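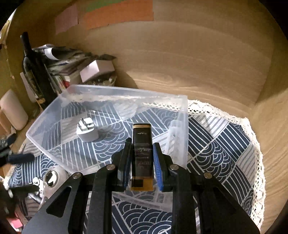

## Workshop tips for the gripper team

These are the notes from the club's sorting project, put together for members who join partway through. We work with a hand-held gripper, teaching it to handle household odds and ends, and most of the trouble we have had came from the table and the finger pads. Add to the list if you find something that works.

### Setting up the table

- Put a cloth down first. A bare table lets the tray skate when the fingers bump it. A patterned cloth is fine for hand-held work, but swap it for a plain one if you are running Kavinda's edge-finding script, which picks up stripes and calls them objects.
- Turn lace or fringed edges away from your working side. A fingertip will catch in an openwork border and drag the whole lot toward you.
- Use a clear tray if you want to check what is underneath or behind a piece. Use a solid-coloured one for beginners, who find it easier to judge where the wall is.
- Slanted walls are kinder than straight ones. If you come down a bit wide, the finger slides along the slope and you can correct.
- Push the household clutter to the back and sides. You need elbow room more than you need a tidy room.
- Tape the cloth at two corners if the table is varnished.

### Choosing things to pick up

Start with a slim box. It has two flat faces, it stands up in the fingers, and you can see straight away if it is leaning. Cosmetics and perfume boxes are a good size. Glossy ones slip more than matte ones, so leave them until your second session.

After that, try a plug-in power adapter. The body is easy enough, but the prongs change how it lies, and it will roll onto a different side if you nudge it. Grip across the body and keep clear of the metal. Never practise on one that is plugged in.

Leave frosted or see-through plastic for last. It is hard to see where the edge is, and tall narrow pieces like to lean on the tray wall. Bring one finger down between the piece and the wall, then close slowly.

Things we have stopped using:

- Anything full of liquid.
- Glass, unless Hafþór is supervising.
- Eggs. We tried them in May and the bench smelled for a week.
- Boxes with a loose lid. Put a bit of tape over the flap first.

### Looking after the finger pads

1. Wipe the pads before each session with a damp microfibre cloth. No detergent. It leaves a film and everything slides out.
2. Let them dry fully before you close the fingers.
3. Check the texture with your fingernail. If you can't feel the pattern, the pad is worn and needs changing.
4. Peel old pads from the bottom corner. A hair dryer on low for a minute softens the glue.
5. Clean the leftover glue with rubbing alcohol on a cotton bud, and keep it off the painted parts.
6. Press the new pad on from the middle outwards, then leave it overnight.

Spare pads are in the Bikport tin on the second shelf. Write your name on the sheet when you take a set, as Imtiaz does the ordering and he can only go by what is written down.

### Bolts and linkages

Check the bolts on the linkage plates at the start of the day. Snug is enough. Overtightening makes the arms stiff and you end up squeezing harder than you meant to.

If one finger closes ahead of the other, look for grit in the slots before you take anything apart. A dry toothbrush clears most of it. Compressed air works too, but do it outside. Don't use cooking oil on the joints. It goes gummy, and we spent a whole evening in July 2022 cleaning it out of the older unit.

### Practice drills

**The lift and hold.** Pick up the box, raise it a hand's width above the tray and count to four. Put it down standing. If it falls over, you let go too early.

**The turn.** Same as above, with a quarter turn before you set it down. Move from the shoulder and keep your wrist quiet.

**The crowded tray.** Put 4 objects in and take out one named by your partner without shifting the others. Ruwan's best run is 23 clean picks in a row, and it is written on the whiteboard if you want to have a go at it.

Swap with your partner when your hand gets tired. Tired hands pinch, and pinching dents the boxes.

### Recording your picks

Fill in the log as you go, with a pencil. The columns are object, side gripped, held or dropped, and comments. "Slipped" on its own is not much use to anyone. "Slipped, glossy face, held too near the top" is. The shared log had 1,353 entries the last time Karthik totalled it, and he reads the comments column before each competition.

### Packing up

- Open the fingers halfway for storage. Fully closed, the pads stick together in warm weather.
- Shake crumbs and dust out of the tray, then wash it in lukewarm water. Hot water warps the thin ones.
- Wash the cloth on cold. If it has a lace edge, put it in a pillowcase first.
- Return adapters and chargers to the drawer marked Lenis.
- Hang the gripper on its hook with the arms pointing down.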